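Stusow Yard – tenants' meeting
Minutes, August meeting. Started 5.40pm, upstairs room over the bike store.

Present: Ingeborg Janssen (chair), Nermina Dumitrescu (notes), units 1, 3, 4, 6, 7, 9, 11. Unit 2 arrived during item 3. Bakery left at 6.30 for the dough.
Apologies: unit 5, unit 10. Nothing from unit 8, again.

1. Last minutes

Agreed, two corrections. It was unit 4 not unit 6 that asked about the drain. And the quote for the gate was before VAT, which the last notes didnt say. IJ to add a line to the copy on the noticeboard.

2. Matters left over

Drain by unit 4: rodded twice, slow again when it rains hard. Esposito (managing agent) say it is "on the list". Unit 4 would like to know which list. IJ to ring, not email.

Outside tap: fixed. Handle is now on upside down but works. Leave it.

Bike store code: changed. If you haven't got the new one ask NB or IJ in person, please don't text it round. Correction, ND not NB.

Pigeons: spikes up over the loading bay. Pigeons have moved to over the bakery. Bakery not happy. Esposito say spikes were done "as per the request" and a further run would be a new job at tenants' cost. Discussion. Unit 9 thinks netting would be better and knows what it costs from their old place, will bring figure. Carried over.

3. Service charge

Long item. Letter from Esposito went to every unit, says the yearly charge goes up and each of us owes an extra £327 for this year, payable by the end of the quarter. No breakdown with it. IJ asked for one, got a single sheet with four lines on it, biggest line is "sundry and contractor" at £1,258. Nobody round the table could say what that was for. Unit 7 thinks it's the roof call-out in the winter, but that was supposed to be insurance. Unit 3 thinks part of it is the sweeping, which used to be weekly and is now whenever.

Unit 11 said they've already paid. General groan. IJ said no harm, can be credited back if it comes to that, but could everybody else please hold off until there is an answer in writing.

Unit 6 asked are we allowed to hold off. ND read out the bit in the lease – we can ask for a summary of costs with receipts and they have to give it in reasonable time. Doesn't say the payment stops while we ask. So: ask now, in one letter, signed by all units, and say we will pay promptly once seen. Unit 6 fine with that. Unit 9 wants stronger wording. Voted, mild wording, five to two.

Action: ND to draft letter, send round, comments back within the week, no essays.

4. Old electricals and the cupboard under the stairs

The cupboard is full. Door won't shut. It was meant for the hoover and the Christmas lights and is now monitors, a fax machine, two printers, a bag of chargers and old computers from at least three units. Fire check picked it up as it's on the way out from the first floor. Needs to be clear before they come back.

Ownership – went round the table. Unit 3 owns to the fax. Unit 1 has two of the screens and would like one back. Rest unclaimed.

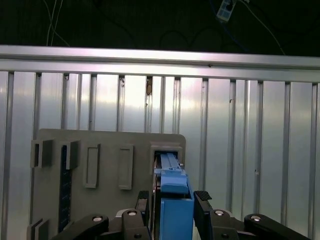 Options for getting rid. Unit 7 rang the council, trade waste so can't go to the tip as household, would be turned away at the gate. There is a paid collection, charged by the cage, minimum one cage. Unit 4 uses a man who takes scrap metal for nothing but he doesn't do anything with a plug and gives no paperwork, and we need the paperwork. Enano do free collection of working or nearly working computers for schools and clubs, they'll take a tower without a drive but not without a power supply. They want a minimum of ten machines. We may be able to get to ten if everyone looks under their own desks.

Data. Unit 11 worried about what is on the drives, client files from way back. Agreed: every unit takes its own drives out first, or signs to say it doesn't mind. Unit 6 said wiping is enough. Unit 11 doesn't think so, wants them drilled. Unit 2 (just arrived) has a pillar drill and is happy to do them in one go if people bring them out of the machines, with the name on in marker. He won't do the taking out, he hasn't the patience or the right screwdriver.

Unit 1 asked how you get a drive out. Unit 9 explained, side off, find the bay, most have a plastic clip or four screws, pull the two leads, slides out. Take the memory if you've a use for it, but leave the processor in as Enano want it there. Unplug from the wall first!! Ten mins each if the screws aren't chewed.
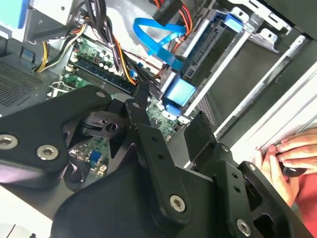
Batteries are a seperate matter. Laptops with swollen batteries must not go in the cupboard at all, there is one in there now on top of the paper sacks. Unit 7 to move it outside to the metal bin tonight, with gloves. Phone batteries, vapes etc go in the tub in the entrance. The tub has been used for crisp packets. Please don't.

Toner: unit 3 still has the freepost bags, ask.

Cost – if Enano say yes, nil. If we have to go with the paid collection for the leftovers (screens, printers, fax) it is £40 a cage and we'd want two at most. Split by unit, not by how much you put in. Unit 1 said that's unfair on units with nothing in there. Unit 4 pointed out unit 1 has two screens in there. Left as split by unit.

Action: unit 7 to book Enano. Everybody to go through own stuff. Anything in the cupboard with no name on it by the end of the month goes.

5. Door entry and room booking

Ornent booking page still double booking the upstairs room. Happened again with the life drawing and unit 10's interviews. ND has written to their help desk, reply says clear your cache. Cleared, no change. Unit 6 would go back to the paper diary. Some support for that. Unit 9 said if we go back to paper there's no record of who had the heaters on.

Trial: paper diary on the hook as well as Ornent, for a month, whichever is first in the diary wins.

Fobs. There are 501 fobs listed as live on the system, for eleven units. Clearly most of these are leavers, cleaners, temps, one called "test dave". IJ asked each unit for a list of who really needs one. Three lists back. Needs the rest or she will switch off everyone not on a list and see who knocks.
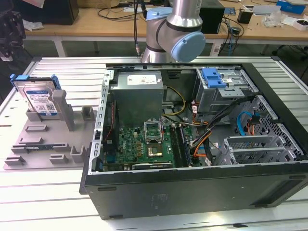
Unit 2 asked if the gate fobs are the same fobs. No. Gate ones are grey, door ones are black, neither works on the other. Was meant to be joined up when the new gate went in, wasn't, was too dear.

Main door doesn't catch on windy days. Pull it to behind you. Unit 4 found it wide open at 7am. Closer needs adjusting, IJ thinks it's a quarter turn on the screw at the top, will have a go with the steps before paying anyone.

6. Parking and deliveries

Usual. White van across the loading bay most mornings between eight and half past, driver is for next door. IJ has spoken to him, pleasant, does it anyway. Unit 9 to repaint the hatching, has paint left. Will need the bay empty for an afternoon and overnight, notice will go up.

Parcels left in the rain: the courier says he has no code for the lobby. Agreed to give him the lobby one only. Unit 11 against, noted.

Pallets. Two pallets max outside any unit, and not over the drain cover (unit 4's drain, see item 2, might even be part of the reason).

7. Heating

Early to be talking about it but last year we left it to October and the boiler man couldn't come till half term. Service to be booked now. Unit 3's radiator bangs. Unit 6 has no radiator that works and uses a fan heater, which trips the first floor ring if unit 5 has the kiln on. Unit 5 not here to comment. ND to ask them what hours the kiln runs, might be as simple as swapping to evenings.

Lofts: the insulation grant. Form asks for the floor area of the whole building, no one has it. Should be on the lease plan. ND to look.
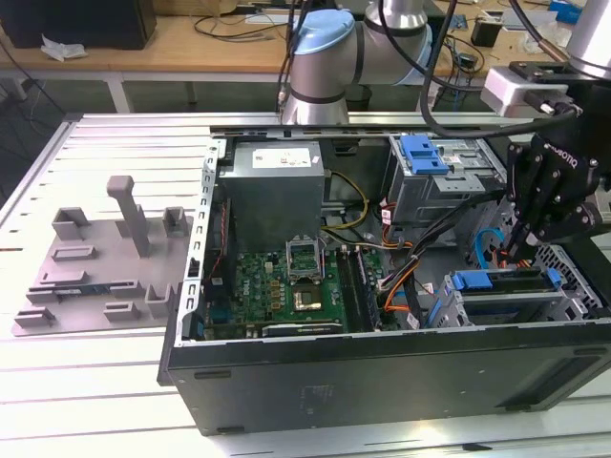 8. Open day

Keep it or drop it? Kept, show of hands. Same weekend as the canal fair if they'll confirm. Over 40 people signed the visitors' book last time, more came than signed.

Bakery doing buns again (said before leaving). Unit 2 demo outside if dry. Unit 1 would like signs that people can read from the road, last year's were yellow on white. Unit 10 might print, ask. Unit 9 says no bunting on the fire escape this time.

Upstairs room for teas – put in the diary AND on Ornent, please, today.

9. Any other business

Fridge. Label things. The green tub has been thrown out.
Unit 7 found a set of keys by the bins, three Yales and a bottle opener. With IJ.
Window cleaner wants paying in cash or not at all. £6 a unit, leave it in the envelope.
Unit 4 has spare tomato plants, help yourselves.

Next meeting: same place, 5.40 again, date to be put on the noticeboard when IJ has checked with unit 5 and unit 8. Letter to Esposito to be on the table for signing, bring a pen.

Closed 7.15pm. ND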